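Sorting forks, slowly: an interview with Grażyna Kozłowski

When I called Grażyna Kozłowski it was late in the afternoon and she was eating her lunch. She leads the small manipulation group at Ormsby, where for the last year they have studied one narrow question: how should a person demonstrate a task to a two-armed robot, so that the robot learns to recover when something goes wrong?

The task they selected is sorting cutlery. I asked her why, as it does not sound like a difficult thing.

"It is difficult exactly where we want," she said. "A fork is thin, it lies flat, and it shines. Two forks together are much worse than two forks apart. And everybody in the lab can demonstrate it without training, so I do not lose a week to teach them." 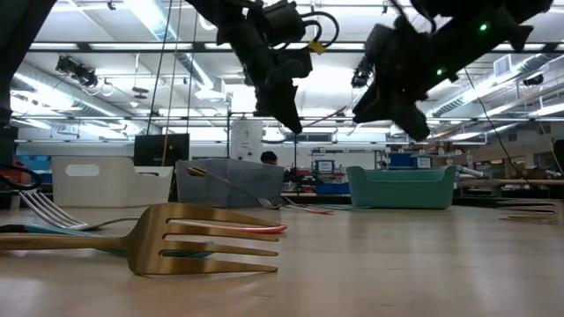

Cutlery on the table at Ormsby, with the bins behind and the two arms over them.

The group calls its method Rolliseo. In the usual way of working, an operator guides the arms through the complete task from start to finish, and the recording is thrown out if a piece is dropped. In Rolliseo the operator begins in the middle. Some pieces are already in a container, some are still on the table, and the positions are made a little awkward on purpose. The operator must continue from there, and mistakes stay in the recording if they are repaired.

"Before, we had very beautiful demonstrations," Kozłowski said. "The policy learned to be beautiful also. Then one fork slipped and it had no idea what to do, it just went on and closed the gripper on air."

Her team recorded 592 demonstrations for the study. Of these, 205 contain at least one repair, for example a second grasp after the first one failed. The others are ordinary.

I wanted to know how they decide on the starting positions. She told me that at first it was done by a computer program called Citton, which printed a random layout for each recording. The operators disliked it. The layouts were fair in the statistical sense but they almost never had pieces touching each other, and touching pieces were the cases where the robot failed most.
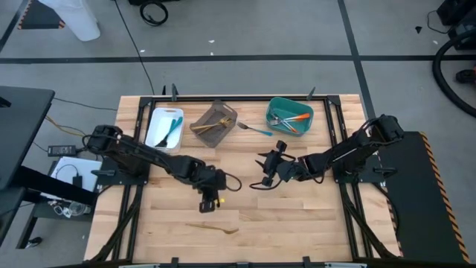

Utensils on the table: some utensils in the containers, others still on the wood.

So they changed to what she calls hand mess. One person arranges the table, another one operates, and the one who arranges is allowed to be unkind. Jolene Bright, a doctoral student in the group, has done most of the arranging.

"I learned what it hates," Bright told me when she joined the call for a few minutes. "Handles crossing, mostly. Or a fork near a bin, because then the fingers have no room to come from that side. You start to see the table like the robot sees it, and after this you can't set a table at home normally."

The comparison was simple. Two policies were trained with the same amount of data, one from complete demonstrations and one from Rolliseo, and each was given 138 trials. When the starting layout was easy, there was almost no difference between them. When pieces were overlapping, the Rolliseo policy finished in 57 more trials than the other. 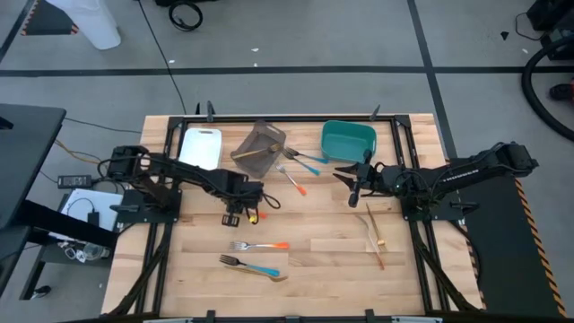

Kozłowski is careful about this result. The trials were done on one table, with one kind of arm, and the same people who made the demonstrations also made the test layouts. "A reviewer wrote to us that maybe we teach the robot Jolene's taste in mess," she said. "I think he is partly right. We now ask visitors to arrange the table, and the numbers go down a little. I will publish these as well."

There is also the question of time. A repair makes a recording longer, and a tired operator makes more repairs than are useful. The group stopped recording after lunch for this reason – Bright says it was the best decision in the project – and they moved the trials to the afternoon instead.

I asked if the second arm is needed at all, as many groups sort objects with only one. She thought about this for some time. For a single fork on an open table it is not needed, she said, and they have seen the policy leave one arm waiting for long periods. But when two pieces are crossed, the operators nearly always used one arm to hold and the other to pull, without being told to do it. The policy learned this habit from them.

The next study starts in February, together with a group at Giton who have a different gripper. They will exchange the data in both directions and look at how much of the repair behaviour survives. Kozłowski expects that the holding and pulling will survive and the second grasp will not, because it depends too much on the shape of the fingers. Bright expects the opposite.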